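Search this site
Go
Posted 6/14/11 by the editor
Reading time: 4 minutes

The Gremis gloss board oil-and-varnish kit, tried on a board that deserved better

I should say at the start that I own more varnish than a grown adult ought to. There is a shelf of it, and the shelf is bowing. So when the Gremis kit turned up in the window of Fortin, the hardware place in Zaltby, I went in for sandpaper and came out with sandpaper and a large flat box.

The box contains a tin of grain oil, a tin of varnish, two foam brushes, a cloth, a sheet of 60 grit the size of a beer mat, and a leaflet. The leaflet is a treat. It promises "a shine to be proud in", and it gives the drying time in hours on one side and in days on the other. I went with days. The oil has a smell somewhere between linseed and a school gym, and it hangs about in the curtains.

As for what to put it on, I had a long slab of dark timber that came from a clearance lot at Dirnever. It has knots. It has a crack down the middle that I have been told, at various times, to fill, to clamp, to butterfly, and to burn. I left it alone. Any kit can flatter a clean new plank, and I wanted to see what this one did with a piece of wood that had already had a life and not enjoyed all of it.

Sanding first. The little sheet of 60 lasted until I'd done one corner, and then it was back to my own supply. If you are going to put abrasive in a kit, put in enough to abrade something. I'd also say that 60 is a brute to finish on and you'll want finer paper after it, a fact the leaflet leaves you to discover with your fingertips.

The oil goes on easily and brings the colour up a lot. Wipe it off sooner than you think. I didn't on the first coat and spent an evening with a sticky board and a cloth welded to it. Second coat, quick wipe, no trouble.

The varnish is the reason to buy the thing, or the reason not to. It levels well, the foam brushes leave hardly a mark, and it builds fast. After three coats I had a shine I could have shaved in. Whether you want that on a board is a matter of taste. I rather thought I wanted satin, and the box does say "gloss" on it in letters as long as my thumb, so I can't very well complain, though I have been.

One thing it will not do is hide anything. Knots go darker. Grain that was minding its own business stands up in stripes. Any old marks in the surface stay exactly where they were, under glass. If your timber has a past, expect to see it lit up. 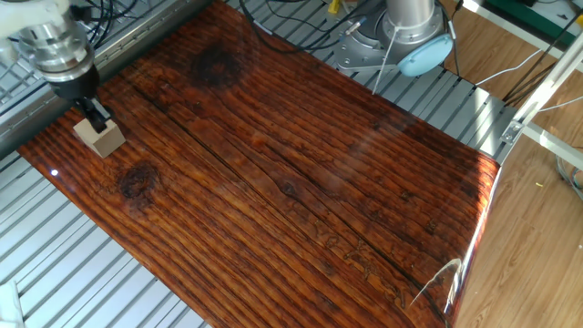

A reader called the gloss kit "toffee apple in a tin" and wrote to ask why anybody would varnish over a crack without filling it, when the varnish bridges it for a season and then lets go along the edges. Fair point, and I may yet be eating my words with a scraper. My answer is that filler in a dark board always looks like filler, and I would sooner have an honest split than a beige stripe. Ask me again when the heating goes on.

On cost, it's dearer than buying the two tins separately, and what you get for the difference is a cloth and a leaflet. The tins are a decent size, mind. I did the slab, both faces and the ends, and there's enough varnish left to do it again, should I be forced to.

Good: the varnish itself, the brushes, lids that come off without a chisel.
Less good: the smell, the mean scrap of sandpaper, the drying times.

I'd give it 9 for shine and knock several off for the rest. Fortin had a stack of them by the till when I went back for finer paper. They also had the satin.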